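What Happens at an Arraignment?

Courts and the Law, Part 3

When the police think a person has broken a serious law, that person may be charged. A charge is a written statement. It names the law and says what the person is believed to have done. The person who has been charged is called the defendant.

The first important hearing is often the arraignment (say it: uh-RAIN-ment). It is usually short. At the Willstead courthouse, most take less than 25 minutes.

The judge reads the charge aloud or asks whether the defendant has read it. The judge also checks that the defendant has a lawyer. A defendant who cannot pay for a lawyer in a serious case can ask the court to provide one.

The judge then asks for a plea. A plea is the defendant's answer to the charge. "Guilty" means the defendant admits to breaking the law. "Not guilty" means the defendant does not admit it, and the case may go to trial. Some courts allow a third answer, "no contest." The defendant does not admit the charge but does not fight it.
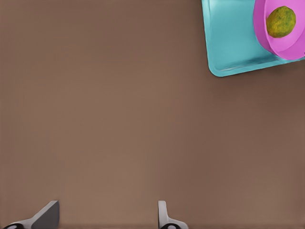
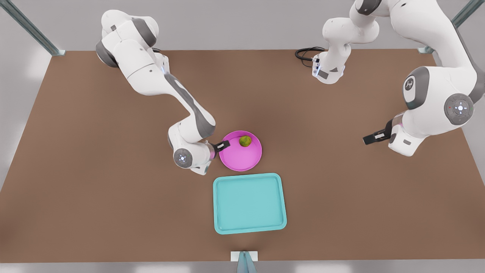 A brown tabletop and a tray, in two computer-made views.

A plea of not guilty is not evidence. It does not prove that the defendant is innocent, and it does not prove that the defendant is lying. The law treats every defendant as innocent until guilt is proved. Proving it is the job of the prosecutor, the lawyer who brings the case for the government.

After the plea, the judge decides where the defendant will wait. Some go home and promise to come back. Some must pay bail, an amount of money held by the court. In Flalton, bail for a small offense might be $100. For a more serious one it might be $2,000. Bail is normally returned if the defendant comes to every hearing. In some cases the judge orders the defendant to stay in jail.

Last, the judge sets the date of the next hearing. A case that begins in March may not reach trial until fall.

Words to Know

Charge: a formal statement that a person broke a certain law.
Defendant: the person who has been charged.
Plea: the defendant's answer to the charge.
Bail: money held by the court until the case is over.

Next: Part 4, How a Jury Is Chosen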